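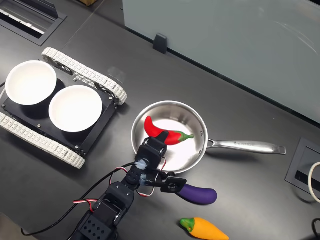 Pan task, bench arm, with the tracked carrier and its two bowls parked on the left.

Stovau Pan and Bowl Set: README

Hi! I'm Fiona Gillies, I look after this data set and I'm the one to write to when a file won't open. Before this I worked the lunch line in the kitchen at Jeltport, which explains why so much of what follows is about lunch and so little is about motors. If you came for motors, Lieven Dierckx wrote the arm notes and they're in the docs folder.

What you get

302 episodes of a small arm doing kitchen-type pick and place on a tabletop, with toy vegetables and a real steel saucepan. Each episode has its own folder with the video, the joint log and a one-line text label I typed myself (so please forgive the spelling, I've fixed what I found). The toys are a red chili pepper, an eggplant and a yellow-orange pepper. In the labels I call the last one "yellow pepper" every time, even though it leans orange under our lights. Search for that.

We use toys for the early rounds because they don't bruise or drip on anyone's desk. If you're hoping for wet lettuce, that's a different set and we haven't cleaned it up yet.

Why we made it

The Jeltport kitchen sends out more than 4000 lunches in a normal week, and a big chunk of the morning goes into moving things from one container to another. You stand there, you reach, you drop it in, you slide the bowl along. I did that for years and my right shoulder can tell you all about it! When management brought in the Nellon line for portioning, those of us on the floor asked if we could have a say in which jobs it took, and to my surprise they said yes. This set came out of that. We picked the motions people were happiest to give up, and we practiced them at tabletop size before anybody touched the line.

What changed on the floor

I get asked this more than anything about the data, so I might as well put it here. Nobody on my shift lost hours. Three of us moved to checking and labeling, me included, and the start moved from 5 a.m. to 6, which my kids noticed before I did. The less good part is that the line is louder and you talk less. The old reaching job was dull but you did it shoulder to shoulder and heard everyone's news. We've asked for breaks to overlap again and I'm still pushing for it (June, they say).

Also, checking is tiring in a new way. You're watching for the one bad tray and your eyes go funny by eleven. If you're planning something similar, ask for swaps between stations from the start. We had to fight for ours.

Known problems

The saucepan is shiny and the bottom of it blows out to white under the lights. If your model works from color, expect trouble there. I've kept those episodes in, they're tagged "glare".

The first 50 episodes have a clock offset between the joint log and the video. The Nikolaidis script in the tools folder lines them up again. Run it once only! Running it twice shifts everything the other way.

Labels are in English only, and "left" means left as you see it in the video.

Using it

Free for research and teaching. Please don't use it to rate or time workers. That was the one condition our shift asked for, Stovau agreed to it, and it's written into the license file along with who to contact for anything commercial.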